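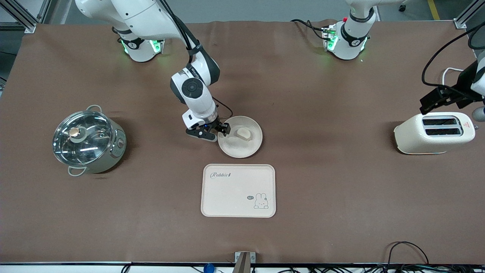
## 4. Running the breakfast table for visitors

Section 3 covers power-up. Start on this one only when the bases of both arms show green. The Pistance notes call this demonstration "self-explanatory for any audience." After two open days at Rosport we don't agree, and the steps below are longer than theirs.

### 4.1 Setting the table

1. Lay the brown mat flat and tape the corners underneath.
2. Put the toaster on the left arm's side and the electric pot on the right arm's side. Neither one gets plugged in during a public run.
3. Place the round plate between them with one piece of food on it. Stale is fine.
4. Put the rabbit tray nearest the audience, word side up, and leave it empty.
5. Set the lid on the pot and press lightly. A lid that rocks will fail the grasp check.

> **Note:** The brochure says objects may be placed "anywhere within reach." In our trials, anything more than 4 inches off its usual spot made the arm hesitate long enough for people to wander away. Use the usual spots.

### 4.2 Checking the wrist view

6. Move the right arm over the pot using the **Hover** preset.
7. Open the wrist view on the operator screen. Both finger tips must show, and the lid knob must be in full view.

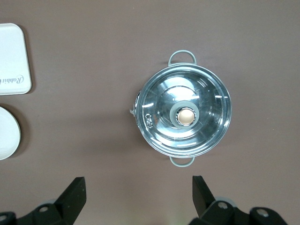

8. Look at the loop handles. They should run straight up and down on the screen. If they're turned, rotate the pot by hand with the arm paused, then repeat step 6.
9. Check the lid for glare. Short streaks are normal. If they cover the knob, dim the nearest ceiling light. Fröhlich sells a clip-on shade for this; we tried one and saw no difference.
10. Save the view and return to **Home**.

> **Caution:** Pause is not stop. A paused arm still holds its position and can resume from the operator screen. Before anyone reaches past the table edge, use the stop button and say "stopped" out loud.

### 4.3 With people in the room

11. Keep visitors behind the floor marking. Small children need an adult's hand on them, whatever the door sign says.
12. Run the short program first. It takes 90 seconds. The long one takes 8 minutes and most of it is waiting.
13. Don't talk over a missed grasp. Say it missed, stop the arm, reset the object and run it again.
14. Don't quote the 92 percent success rate on the Gestevness poster. We've asked which objects and how many tries it covers and have had no answer.

If a visitor asks whether the robot can make breakfast, say that it moves breakfast things that a person has set out. Some will be let down. On the Saturday open day the plain answer got better follow-up questions than the sales one did.

### 4.4 Closing down

15. Send both arms **Home** and wait for the screen to confirm.
16. Throw out the food. Wipe the plate and tray with a damp cloth, no spray near the cables.
17. Write every missed grasp in the log, including the ones the audience didn't notice.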